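3.2 Labeling habits in shared workrooms

Respondents at the Edonley site agreed that everything should be labeled, and that somebody else should do it. Of 180 containers surveyed, 50 bore a name, and 11 of those named a person who had left.

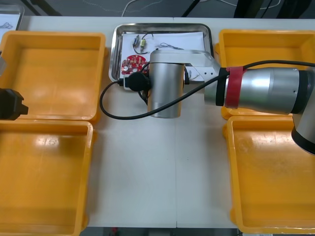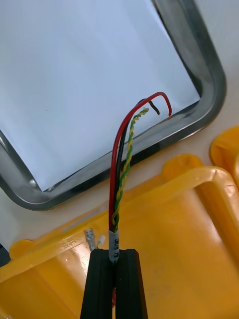 Figure 4. Orange trays on a work table (first picture); a cable with a printed label sleeve (second).

Thaler and Hakim found that labels outlived their contents by a median of 357 days. Our own median was lower, mostly owing to a flood in May.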